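Nurkulard Flight Tracking Receiver: Set-up Guide
Section 4: Putting your receiver on the air

Welcome to the fun part! By the end of this section you should have aircraft turning up on your own map, picked up by your own aerial, and if you are anything like us you will then lose the rest of the evening to it. Sections 1 to 3 covered unpacking, the power supply and the memory card. If the green light on the front is steady, you are ready to carry on.

4.1 What the receiver listens for

Most airliners, and a growing number of light aircraft, send out a short radio message several times a second giving their identity, position, height and speed. The messages are sent on 1090 MHz and are not scrambled. Your Nurkulard catches them, throws away the damaged ones and passes the good ones to Primura, the map program that comes with it.

A few aircraft send their identity and height but no position. Primura lists these in grey at the foot of the table and does not draw them on the map. If your receiver is sharing with others nearby, their position can sometimes be worked out from the tiny differences in arrival time between stations (see 4.6).

CAUTION: Primura is for interest and learning. Never use it for navigation, for keeping aircraft apart, or for deciding whether an aircraft is in trouble. An aircraft that drops off your map has nearly always gone behind a hill or out of range.

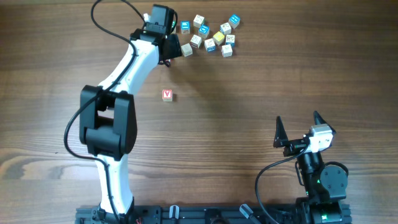
Reading time: 6 minutes

4.2 Choosing a spot for the aerial

Height beats everything. These signals travel in straight lines, so a hill, a block of flats or a chimney stack will leave a bite out of your coverage. Edit Orbán, who wrote the first version of this guide, began with her aerial on a kitchen windowsill and saw traffic to the south and hardly anything else. Moving it to the loft opened up the whole western side of her map, and she has been telling people to try the loft ever since.

1. Start indoors, next to an upstairs window, to check that everything works.
2. Leave it there for a full day. Traffic changes a great deal between morning and night.
3. Open Primura and choose View, then Coverage. The shaded shape is how far you have heard in each direction.
4. Move the aerial, press Clear Coverage, and give the new spot a full day too.
5. Keep whichever spot gives the bigger shape.

Note: Foil-backed insulation and metal roofing block the signal very well indeed. If your loft has either, go outside or stay with the window.

CAUTION: Do not put up an outdoor aerial in wind, rain or thunder, and never within falling distance of overhead power lines. If you are not happy on a ladder, pay someone who is.

4.3 Connecting the aerial

1. Turn the receiver off and unplug it.
2. Screw the aerial cable on to the gold socket marked ANT. Finger tight is enough. Pliers will damage the socket.
3. If you are using the Halász filter, fit it between the cable and the receiver with the arrow pointing towards the receiver.
4. Plug the receiver back in and wait for the green light to stop flashing.

Keep the cable short. A long run of thin cable can lose more signal than you gained by climbing up there, so if you need distance, place the receiver close to the aerial and run a network cable down to the house instead. It works beautifully.

4.4 Telling the receiver where it is

1. In Primura, open Settings, then Station.
2. Type in your latitude and longitude, or drag the pin on the map.
3. Enter the height of the aerial above sea level in metres. This means ground height plus the height of the aerial above the ground.
4. Press Save and wait for the restart.

Get this as close as you can. A pin in the wrong street will barely affect your own map, but it will spoil the shared calculations in 4.6 for everybody.

4.5 Your first aircraft

Open the Live page. If there is traffic about you should see the first symbols within 2 minutes. Click one! You will get its callsign, height, speed and a trail showing where it has been since you first heard it.

Heights are given in feet, as pilots use them, and are based on standard air pressure. On a day of high or low pressure an aircraft parked at the airport may show a height that looks a little silly. Nothing is wrong with your receiver.

The Alerts panel lights up if an aircraft sends one of the special codes: 7500 for unlawful interference, 7600 for radio failure and 7700 for a general emergency. Codes are sometimes selected by mistake, and most 7700 flights land without any fuss at all. Please don't ring the airport, and please think of the families before posting anything.

If nothing appears:

Check the message counter at the top right. If it is climbing, the aerial is fine and the fault is in the map. Reload the page.
If the counter stays at zero, check the connector at ANT and the direction of the filter arrow.
If the counter climbs but the table shows only grey entries, leave it for an hour and look again.
If the red light is on, go back to Section 2.

4.6 Sharing with the Edo network (optional)

Edo is the shared map run for Nurkulard owners, and joining in makes a real difference, especially in valleys and along coasts where stations are thin. Szabolcs Bakos looks after it and is delighted by every new pin.

1. In Settings, open Sharing and switch on Send to Edo.
2. Choose a station name. Please leave out your surname and house number.
3. Choose Exact or Blurred for your public pin. Blurred moves it by roughly 2000 metres on the public map. Your true position is still used for the calculations.
4. Wait for the Edo tick to turn blue.

Version 17 of Primura or later is needed for sharing. Anything older will connect and then drop out again. The version number is at the foot of the Settings page, and updating is covered in Section 5.

Section last revised: Nov 20, 2020
Next: Section 5, Updates and back-ups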